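Plidell Household Water Readings
Data card, September 2019

Summary

Plidell is a table of water meter readings from 177 homes in the Skirutdale area. Each row is one reading from one home. The readings were taken by the people living there and sent in by paper card or web form. Kirkness put the table together and looks after it.

Files

readings.csv - one row per reading
homes.csv - one row per home, with the number of residents and the type of house
fixtures.csv - one row per sink, bath, shower or toilet
notes.txt - remarks copied from the cards, with street names taken out

Columns in readings.csv

home_id: a code that stays the same across all 4 files
read_month: year and month only
volume: cubic meters, as shown on the meter
source: card or web
flag: blank if the reading passed the checks, otherwise a number from 1 to 6

Flag codes are explained at the top of notes.txt. Code 2 means the reading was lower than the one before it. Most of these come from a meter being replaced, and the first reading after the change is kept.

Known problems

Readings for March are thin. The cards went out late that month and almost 6 percent of homes sent nothing. We left the gaps blank - please do not fill them with zeros.

Older Bühler meters in the set show one fewer decimal place than the rest. Volumes from these homes look rounded when plotted by month. Use the yearly totals for them. 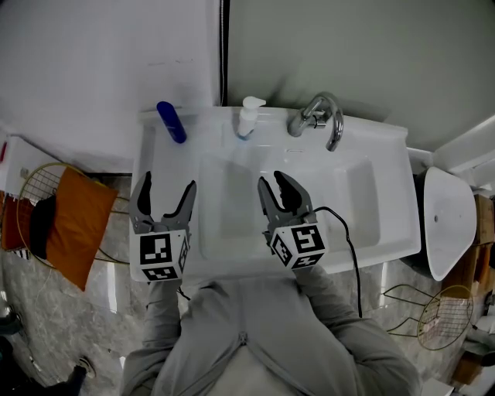
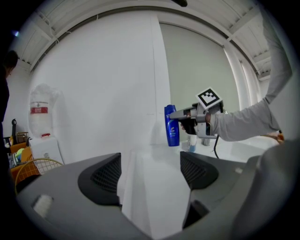 Fixture types were entered as free text and then sorted by hand into a short list. Bathroom sinks gave the most trouble, as people used basin, sink and vanity for the same thing. A wide rectangular sink set into a white vanity top, like the one in the first picture, is coded sink_counter. Sinks on a pedestal or fixed to the wall are coded sink_other. Kitchen sinks have their own code.

Use

The table may be copied and changed for any purpose. Please name Plidell and give the version number from the first line of notes.txt.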